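Section 3: Setting out the play kitchen table

By now you should have the table up and level (if it still rocks, go back to section 2 and do the feet again, I'll wait). This section covers the bit I enjoy most, getting all the toy food and crockery out of the Grisard storage boxes and onto the top so that children can find things.

You don't need tools for this. You do need a damp cloth, a dry cloth and a bit of patience with the lids.

1. Wipe the table top and dry it properly. Ours is white and shows every crumb and felt-tip mark, so I do it twice.

2. Open the crockery box first. Plates, bowls and mugs go down before any food does. I used to tip the food out first and then spend ages shoving bananas about to make room for a plate!

3. Put the biggest plate down towards the back. Any big plate will do, but I like one in a pale colour, as the red things look lovely on it.

4. Add the bowls next, leaving a hand's width between them.

5. Now the cooking things, if your set has them. The frying pan and the colander are real space hogs, so give them a side each or put one in the middle and work round it.

Note: you won't fit the whole Runano set on one table, and you shouldn't try. I swap between two layouts, one mostly for serving food and one for cooking, and the leftovers stay in the box until next time.

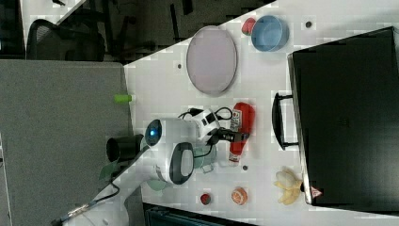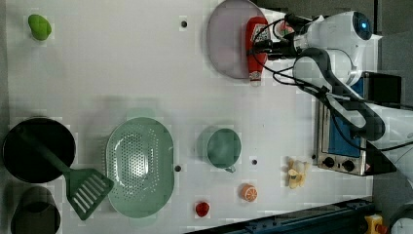
6. Lay bottles on their sides. I know they look smarter standing up, but the tall ones get knocked over by the first sleeve that goes past, and then you're under the table on your knees. On a plate is fine, straight on the table is fine too.

7. Scatter the fruit and veg last, with the small pieces near the front where short arms can reach them. Please don't line them up! Deividas Paju, who wrote the first version of this guide, had a very neat diagram with everything in rows, and the children took one look and didn't touch it. A bit of mess invites people in.

8. Put utensils across the pan or beside it, with the handle where a child can grab it.

Caution: check every piece of toy food before it goes out. Anything cracked or with a sharp seam comes off the table straight away. The cut fruit gets chewed more than anything else, so look hardest at those.

Caution: don't mix in real kitchen things with the toy ones. We had a proper peeler turn up in the box in April and I still don't know how it got there.

Cleaning and packing away

Warm water and washing-up liquid will do for nearly everything. Rinse, shake, and leave it all on a towel overnight. Colanders dry quickest upside down. If you've got an Undelex drying rack, lovely, but a tea towel over the draining board works just as well.

When it's dry, pack in the opposite order: food in the bottom of the small box, then crockery in the large one with the bowls nested. The pan goes in flat on top. If the lid won't shut, it's almost always a mug on its end, so turn it on its side and try again.

Spare pieces are kept in the cupboard marked Baranauskienė, second shelf. Write down what you take on the sheet inside the door.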